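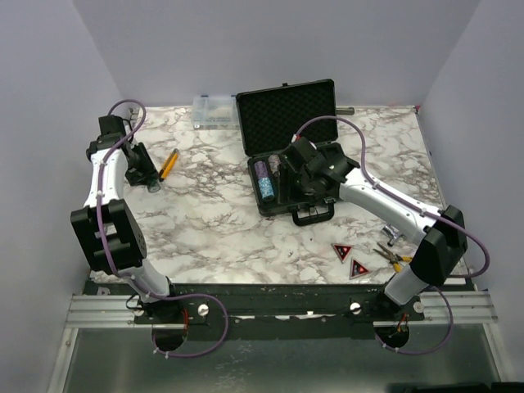
Work in the reporting period covered the storage and repacking of the game sets in the Trorkelura lending collection, under the second part of the Ilo grant. The chip sets were taken first, as they had caused the most returns and the most complaints from borrowers. These sets are kept in hard cases with a foam-lined lid, and the chips stand on edge in slots in the lower half. In the black case the purple chips go to the back of the left compartment with the light blue patterned ones in front of them, and the same order is now written into the packing sheet. Previously each borrower returned the chips in whatever order they came off the table, and a missing chip could not be found without emptying the case.

1. Position at July 30, 2025

The collection holds 70 game sets with loose parts. All 70 have been opened, checked against their contents lists and given a shelf number. Chip sets, domino sets and draughts sets have been repacked to the new sheets. Card games and board games with mixed pieces have been checked but not repacked.

The target agreed in April was to have every set repacked by the end of this period. That target has been missed for the board games. The cause was the late delivery of the divided trays, described in section 3.

2. Packing method

Each set has a packing sheet of one side. The sheet gives the order of colours, the slot or tray for each group of parts, and the point at which the lid may be closed. Sheets are laminated and stored with the set, outside the case where the case is tight.

For chip sets the method is as follows. The case is laid flat and opened fully. Chips are sorted by colour on the table before any are put away. Each colour is squared up into a stack and lowered into its slot from the back towards the front. A short row is left short and is not filled with chips of another colour. Cards and dice go in last.

The lid foam needs separate mention. In cases where the foam has kept its depth, it presses on the chips and holds them upright when the case is carried by the handle. In older cases the foam has gone flat and the chips tip over inside. Two cases were found in this state. New foam has been cut for one of them. The other has a bent hinge as well and will be withdrawn, with its chips kept as spares.

Latches were tested by closing the case, lifting it by the handle and turning it once on each side. Cases that opened during the test were fitted with a strap until the latch can be repaired.

3. Trays and materials

Divided trays for the mixed board games were ordered from Mustonen in April. The first delivery was of the wrong depth: the trays stood proud of the boxes and the lids would not close. They were returned and the replacement batch is now in the store. Sample trays have been fitted to the Drastutov sets, which have the largest number of small parts, and the lids close without force.

No further materials are needed for the chip sets apart from foam. Foam of the original egg-crate pattern is sold only in large sheets, so one sheet will cover all likely repairs to the end of the grant.

4. Spending

The grant for this part of the work is 3,000 euros. Spending to date is 2,000 euros, made up of trays, foam, laminating sheets, shelf labels and replacement chips. Return carriage on the wrong trays was paid by the supplier and does not appear in the accounts.

The balance is held for the remaining trays and for latch repairs. No change to the budget headings is requested.

5. Problems noted

Replacement chips do not match the originals closely. The light blue patterned chips can be replaced from current stock, but the plain colours differ in shade and slightly in thickness. A thicker chip makes the stack longer, and a full slot then has to be forced. Replacements are therefore being used only in sets where every chip of one colour can be changed together.

Grey chips were confused with pale blue ones during sorting under the old store lighting. The lamps over the sorting table have been changed and the colour names on the sheets have been printed in larger type.

Borrowers do not always read the sheet. Of the chip sets returned after repacking, most came back in the right order, but several had the dice loose among the chips. A line about dice has been moved to the top of the sheet.

6. Work for the next period

Board games with mixed pieces will be repacked in shelf order, starting with the Drastutov sets. Card games will follow and need only new bands and a count on return. The withdrawn case will be replaced if a suitable second-hand one is found; a new case is not budgeted.

The revised packing sheets for the chip sets are attached, together with the receipts for trays and foam. The contents lists for the board games will be sent when the repacking of those sets is complete.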